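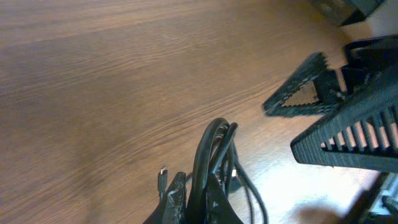

Black cables on the brown wood, with one small USB plug.

How do you store thin black cables so they do not become one big knot?

Chutima Phuthong
27 September 2018

Hello everybody. I hope this is the right section, I was not sure between Storage and Electronics.

I moved to a smaller flat in January and since then all my cables live together in one drawer. They are nearly all black and nearly all thin, and when I need one of them I must take out the whole family. I put them on the table, I find the end I want, I pull, and the knot becomes tighter. Some have a USB plug, some have another kind of connector, and a few I do not know what they belong to.

I have tried two methods. First I wound every cable around my hand and closed it with a rubber band. After some months the rubber bands became sticky and left marks. Then I bought a Bellholm drawer box with small compartments, but the compartments are too small for the longer cables, and they climb out and visit each other.

My questions are these. Is it bad for a cable to be folded in a tight loop for a long time? And what do you use to close the loop, if rubber bands are not good? I would like something that does not cost much. My drawer is wide but only 7 cm high, so standing boxes are not possible.

Thank you for your patience with my English.

Petchrat

Velcro strips. Buy a roll and cut it. Finished.

Wulley

I had the same drawer for years, so I will try to answer properly.

About the tight loop: yes, it can be bad, mostly near the plug, where the cable comes out of the hard part. If you bend it sharply in that place it can break inside and you will see nothing from outside. Leave the first few centimetres straight and start your loop after that. The loop itself should be as wide as your palm or wider. Do not wind it around your hand many times in the same direction either, as this puts a twist in the cable, and a twisted cable makes knots by itself. Turn one loop over and the next loop under. It feels strange in the beginning but the hand learns it.

For closing, I agree with the Velcro. The strips that I use are 2 cm wide, which is more than enough, and a narrower one is fine for thin cables. Before that I used the paper-covered wire from bread bags. It costs nothing but it can press into the soft cover if you turn it too hard, so be gentle.

For a low drawer I would forget the compartments. Put each closed loop in a flat freezer bag, press out the air, and lay the bags side by side like letters. On the bag write what the cable is for and how long it is. My longest is 266 cm and it still lies flat in a large bag. With black cables the writing is the most useful part, and I also put a small piece of coloured tape close to each plug: yellow for the camera, green for the printer and so on.

The ones you do not recognise, put them in a separate bag with the date. If you did not open it in one year, take it to the recycling.

One more thing - to open the knot you have now, do not pull on the ends. Put everything on the table, shake it softly, and make the middle bigger with your fingers. Then take the shortest cable out first, with the plug going backwards through the holes.

Chutima Phuthong

Thank you both! I did not know about the loop over and under. I tried it this evening with a long cable and failed three times, then it was good.

Wulley, do the bags not slide on top of each other when you close the drawer?

Wulley

A little, yes. I put a piece of the rubbery shelf mat from Traltico on the bottom and it is much better. The roll is 200 cm, so you will have plenty left for the kitchen.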